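4.2 Task lighting and where people put it

The household survey asked about ceiling lights first, and most of the published work on domestic lighting stops there. Our interviews suggest that this leaves out a good deal of what people do after dark. In Nirkville, as in the older streets of Ramik, the ceiling fitting is often switched on when someone enters a room and switched off again once they have settled to something. From then on the light comes from a lamp on a table, a shelf or the floor. We call this second stage settled lighting, following Masilela's earlier use of the term for reading rooms.

The postal questionnaire was sent out in August and brought back 1,971 usable returns. It asked which lamp in the home was used most, what it was used for, and whether it had been moved in the past year. A smaller group of households then kept an evening diary for four weeks. Interviews were carried out by Nest Llewellyn and Thulani Masilela in the homes of people who had kept the diary, usually in the room where the lamp was in use. Respondents were free to choose which lamp they talked about. We did not supply lamps or bulbs.

Reading was the use named most often, followed by sewing and mending, paperwork, and homework. A fair number of people wrote in uses we had not listed. These included sorting seed packets, cutting a dog's claws, doing jigsaws and filling in the crossword. One woman in Ramik kept a lamp on the landing only so that she could read the gas meter. Model making came up more than we had expected, mostly among retired men, and these respondents gave by far the longest answers on bulb colour.

Lamps moved less than people said they did. In the questionnaire, respondents often described their lamp as something they carried from room to room. The diaries show that most lamps stayed on one surface for the full period and that the person moved to the lamp. Where a lamp did travel, it was usually between two fixed points, such as a kitchen table and a bedside. The length of the flex and the position of the sockets explained much of this. In the Lo Presti flats, built with a single double socket on the window wall of each living room, nearly all the lamps we visited were on that wall, and the chairs had been arranged to suit.

The position of the lamp on the surface also varied less than we had supposed. People working at a table tended to push the lamp to the back, where it was out of the way of their hands and papers. Far fewer placed it to one side, although this is the advice given in most school and office leaflets. Several respondents knew the advice and had tried it. They reported knocking the lamp with an elbow, or losing the space they wanted for a cup or a second book. Left-handed respondents were more likely to have tried both sides before settling on the back of the table.

Shade direction was harder to record. A cone-shaped shade can be turned down to light the work or turned up so that the light spreads off a wall or ceiling, and many people did both in the course of an evening. Diary keepers were asked to note the direction at the start and end only, so changes in between are lost. Figure 7 shows a lamp at the back of a table with the shade turned upwards.

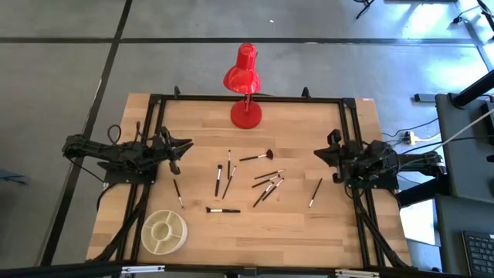
Figure 7. Red desk lamp with a conical shade, at the far end of a wooden table.

Does a lamp with an upturned shade give enough light to read by?

It depends mainly on the room. With a pale ceiling and pale walls near the lamp, most of our respondents could read ordinary book print in comfort, but small print and dark thread still needed the shade turned down.

Older respondents turned the shade down sooner in the evening and left it down. This held in both towns and for both reading and sewing. Glare was the most common complaint among those who wore varifocal glasses, and some had dealt with it by changing to a lower bulb rather than by moving the lamp. The Sketum scale, which we used to score comfort, does not separate glare from general tiredness of the eyes, and the scores for this group should be read with that in mind. Section 4.3 takes up bulb choice in more detail.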